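Packing bench automation - what changed for your crew?
Forum: Shop Floor Talk

pattycake_nights
We pack food containers at Rondix, and since the new line came in my job is mostly teaching the grippers how to handle a tub and its lid. Clear tub, green lid, white table, 40 times before lunch. My wrists are happier, I'll say that!
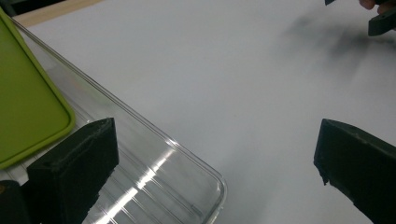

Preddale, July
I miss the chatter, though - four of us used to share that bench.

oldbeltguy
Happier wrists till they cut your hours. We went from 2,000 tubs a shift by hand to me watching a screen.

pattycake_nights
Sorry to hear it, I mean that. Nobody on our shift has lost hours so far, and I got a small raise for the training work.

lidsandall
I'm with patty. Clear plastic is miserable under bright lights, and they still need us for that. Did they give you a stool?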